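How to Sell Used Shoes Online

By Lenka Hubáček

Used shoes sell slowly when the listing is vague and quickly when it is clear. Most of the work is done before the listing goes up. This page covers cleaning, measuring, photographing, pricing, writing the listing, and packing. The steps are the same on most selling sites, although the names of the buttons will be different. I sell mostly on Vultbridge, so a few of the details below come from there.

What you need

A soft brush, such as an old shoe brush or a nail brush
Two cotton cloths
Mild dish soap
A tape measure, the flexible kind used for sewing
A kitchen or postal scale
Plain white paper for stuffing
A cardboard box and packing tape

Step 1: Decide if the pair is worth listing

Turn the shoes over first. If the tread at the heel is worn down to the midsole, or the sole is coming away at the toe, the pair belongs in textile recycling. Bend the shoe by hand. Cracks in the leather where the toes flex can't be repaired at home, and buyers will notice them.

Then feel inside. A worn patch in the lining at the back of the heel is common and most buyers will accept it if you show it. A heel counter that has broken down so the back of the shoe folds flat is a different matter. I don't list those.

Look the model up on the site where you plan to sell and filter for sold items. The prices people are asking tell you very little. If the sold prices for pairs in similar condition are under 20 dollars, you will probably make only a few dollars after shipping and fees. In that case try bundling two pairs in the same size, or take them to a thrift store.

Step 2: Clean them

Take out the laces and the insoles. Knock the soles together outside to get rid of grit, then dry brush the uppers and the edges of the soles.

For smooth leather, wipe with a damp cloth and a drop of soap, wipe again with a clean damp cloth, and let the shoes dry away from heaters. When they are dry, put on a thin coat of neutral cream. Do not use colored polish before selling. It can hide scuffs for a week and then the buyer finds them, and it also rubs off on light socks.

For suede and nubuck, use only a dry brush and a suede eraser. Water leaves rings.

For canvas and mesh, work soapy water in with the brush, blot with a cloth, and stuff the shoes with white paper so they hold their shape. Newspaper dries well but the ink can transfer to a pale lining.

Wash cotton laces in a mesh bag with a normal load. If they come out gray or frayed, buy new ones. They cost very little and change the look of the whole pair. Say in the listing that the laces are new, and keep the originals if they were an unusual color.

Insoles can be wiped with soapy water on both sides and dried overnight. If they still smell the next day, sprinkle baking soda on them, leave it for a day, and shake it off well. Perfumed sprays are a bad idea. Some buyers are sensitive to them, and others will assume you are covering something up.

Step 3: Measure

The size on the label is the first thing buyers search for, so put it in the title exactly as it is printed. If the label shows more than one sizing system, copy all of them. Don't convert a size yourself unless you say that you did.

Take two measurements as well. The first is the length of the insole, from the back of the heel to the tip of the toe, measured with the insole out of the shoe and lying flat. If the insole is glued in, run the tape along the inside of the shoe and press it into the toe with a finger. The second is the width of the outsole across the widest part. Give both in inches and centimeters.

For boots, add the height of the shaft from the top of the heel block to the top edge, and the distance around the opening. I once sold a pair of Alesthorpe riding boots and got them back within a week because they wouldn't go over the buyer's calves. The listing had no shaft measurement. The second buyer asked for it before paying and kept them.

Heel height is measured at the back, from the floor to the seam where the heel meets the upper.

Step 4: Photograph

Use daylight from a window, with the lamps in the room turned off. Mixed light turns white shoes yellow on one side. Mid-morning works well in most rooms. Direct sun makes hard shadows, so pull a thin curtain across or move back from the window.

Put the shoes on a plain surface. A table, a sheet of poster board, or a bare floor is fine. Patterned rugs make it hard to see the edges of the sole.

I take 8 pictures of every pair:

Both shoes together from the side
Both shoes from the front
Both shoes from the back
The soles
The insoles or the inside of the heel
The size label
The worst mark on the pair, close up
The best detail, such as stitching or a buckle

Vultbridge crops the first picture to a square in search results, so leave some room around the shoes. Don't use filters. If the color looks wrong on your screen, take the picture again at a different time of day before you try to correct it.

The picture of the worst mark saves more trouble than any of the others. Put a coin next to it for scale. A scuff that has been shown clearly is very hard to complain about afterward.

Step 5: Write the title and description

A good title has the brand, the model, the type of shoe, the color, the gender or "unisex," and the size, in that order. Leave out words such as "gorgeous" or "must see." They use up room and people don't search for them.

In the description, start with the condition. Say how often the shoes were worn if you know. "Worn indoors twice" and "worn most days for one winter" are both useful. "Gently used" means something different to every buyer.

Next, list the faults in plain words. Name the shoe and the place: "left shoe, small scratch on outside of heel." Then give the measurements, the materials if the label states them, and whether the original box is included.

If the pair ran large or small on you, say so and give your usual size. Don't promise that it will fit anyone else.

Mention smoke and pets. Buyers with allergies ask anyway, and answering in the listing saves a round of messages.

Step 6: Set a price

Find three or four sold pairs in the same condition and take the middle price. If you accept offers, list a little above it. I add 20 percent and usually end up close to the price I wanted.

Work out your costs before you publish. Take the selling fee, the shipping label, the box, and the tape off the price and see what remains. People often forget the box. Save the ones your own orders come in and you won't have to buy many.

Sandals sell best in spring, and lined boots start to move at the end of summer. A pair of snow boots listed in February will get offers, but they will be low ones. If you have the closet space, hold them until fall.

When a pair has had no questions or offers for a few weeks, change the first picture before lowering the price. Swap the side view for one taken from slightly above. If that does nothing, lower the price in one clear step. Several very small cuts only tell people to wait.

Step 7: Answer messages

Reply the same day if you can. Most questions are about fit, and the best reply is a measurement. If someone asks for one more picture, take it. It is a good sign that they are close to buying.

Keep the whole conversation on the selling site. A buyer who wants to move to text messages or pay some other way may be honest, but you lose any protection the site offers. Decline politely and leave the listing up.

Step 8: Pack and ship

Stuff the toes with paper. Wrap each shoe separately so that buckles and eyelets don't scratch the other one. Place them heel to toe in the box. If you have the original shoe box, put it inside a plain shipping box. Tape put directly on a shoe box ruins it, and some buyers pay extra for a clean one.

Weigh the parcel after it is closed. Sneakers in a light box usually come in at about 32 ounces, and leather boots weigh a good deal more. A guess on the low side can mean the buyer has to pay postage due at the door, which is a poor way to start.

Measure the outside of the box too. Carriers charge extra for large boxes even when they are light. Tran has a drop-off counter in Sumlow that will check both figures before you pay, and it's worth asking for the same thing wherever you ship from.

Put a slip of paper with the order number and both addresses inside the box in case the label comes off. Get a receipt when you hand it over, and keep it until the buyer has confirmed delivery.

Step 9: Deal with a return

Even with a careful listing, some pairs come back. Ask the buyer for pictures of the soles before they send the shoes. When the parcel arrives, open it right away and compare the shoes with your own listing pictures. The mark you photographed with the coin makes this easy.

If everything matches, refund the buyer promptly and read your listing again. Add whatever measurement or detail was missing, then put the pair back up. Keep the old pictures if the condition hasn't changed.

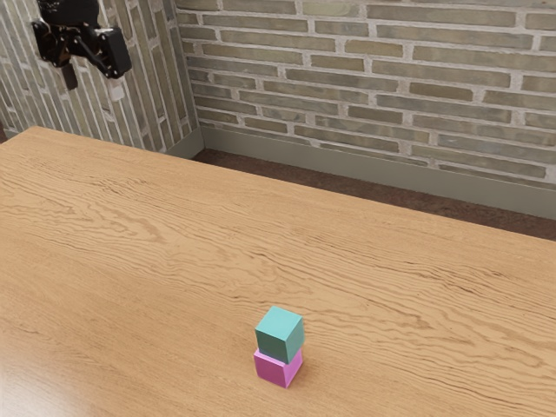
Save the text of each listing in a file on your computer before you delete it from the site. The next time you sell a pair from the same maker, you can copy the layout and change the measurements, the faults, and the price.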